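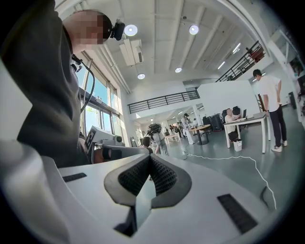

Figure 1. Ground floor of the Plaratel site during a working session, with a hand-held gripper in the foreground.

June | Bustos, Student Project Report
Shares 20 | Comments 5

1. Purpose

This report examines how the automation program at Plaratel, in Irkarmont, has changed the duties of its staff. The program, named Garilero, trains robot arms on tasks recorded by employees.

2. Findings

The project group reviewed 3589 recorded tasks and 115 shift logs. Before the program, most staff packed orders by hand. Many now spend part of each shift recording tasks with head-mounted devices and grippers, and the remainder checking the results at a desk.

Staff reported less lifting and more neck strain. Several asked whether recording work would lead to higher pay, and management had not answered when the logs closed.

3. Recommendations

Recording sessions should be limited to 20 minutes. Job descriptions should be revised to name recording as a duty, and staff should be consulted before the next group of tasks is selected.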